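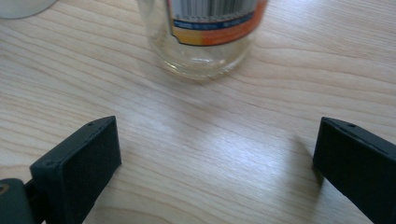 *By Ye-rin Han*

## 4. Starting your first jar

You have the Skimell kit unpacked and washed, so now comes the fun part – getting a sourdough starter going! Any clear glass jar with room for the starter to double will do. I love glass for this, as you get to watch every bubble.

1. Weigh the empty jar without its lid and write the number on a strip of tape. Mine is 298 g.
2. Set the Skimell scale to grams. It reads up to 3000 g, so even a big jar full of starter is no trouble.
3. Add 90 g of whole wheat flour and 90 g of lukewarm water.
4. Stir with the long paddle until you can't find any dry flour, then scrape down the sides.
5. Slip the rubber band on at the level of the mix.
6. Rest the lid on top and leave the jar on the counter until the same time tomorrow.

**Note:** In January my kitchen is chilly and a new starter can sit there for days looking like wet cement. Keep going! Mine once took nine days, and it made gorgeous bread.

**Caution:** Never screw the lid down tight. Gas builds up fast once the starter wakes, and a sealed jar can crack.

### Daily feeding

1. Scoop out all but 90 g of starter. Your tape number makes this easy: with my jar, I stop when the scale shows 388 g.
2. Stir in 90 g of flour and 90 g of water.
3. Move the band to the new level.

If the jar holds less than 600 ml, halve all three amounts – a lively starter climbs higher than you'd think. Pink or orange streaks mean the batch has to go in the trash. Wash everything in hot, soapy water and begin again at step 1 of this section.

Baking day is covered in section 5.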